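Can a robot take the bin bag out yet?

I've wanted to ask someone this since August, when I spent a whole weekend clearing my mum's kitchen and would happily have handed the lot to a machine. So I rang Remedios Rivas, who has been teaching robot arms to do dull jobs for six years, first at Vatorik and now at a little outfit called Dedmont.

I started with the obvious one. Could a robot clear up after tea?

"Bits of it," she said. "Ask me for a mug on a shelf and I'm quite relaxed. Ask me for a plastic bag and I want a sit down first!"

Bags, she told me, are the job she gets asked about most and the one she'd most like to dodge. A mug stays mug-shaped. A bag is a different shape every time you go near it, and it's see-through, and it's shiny (so is half of everybody's worktop, come to that).

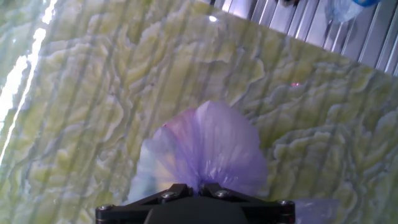

I said I'd have thought picking the thing up was the easy part. You just grab it, don't you?

"You do. You've had hands all your life," she said, laughing. "You feel it slipping and squeeze a bit more, and you never even notice. We have to work out where the neck is, get hold of enough of it, and then hope the weight doesn't pull it somewhere silly."

Her colleague Bastian Wiegand joined us at this point, with a sandwich. He's gloomier than she is. They logged 3126 tries at bag jobs this year, he said, and he can remember the bad ones by heart. What makes a bad one? "Something heavy at the bottom. It swings, and the arm is still planning for where it was."

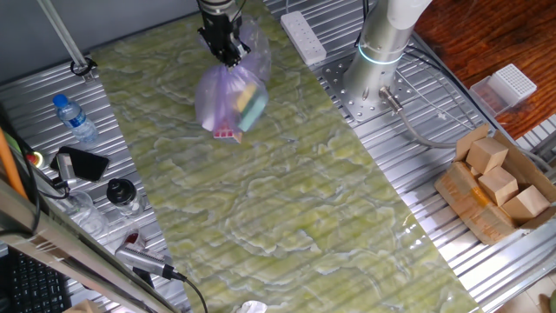

Lifted by the neck, with a sponge showing through the plastic.

What about shops, then? I was thinking of the packing end of a till. Remedios reckons that will come before kitchens do, as the bags are all the same and there's no dog underfoot. Bastian wouldn't give me a year, though I asked him three times.

"Would you have one at home?" I said.

"For the washing up, tomorrow," said Remedios. "For the bins, I'll carry on shouting up the stairs at my son."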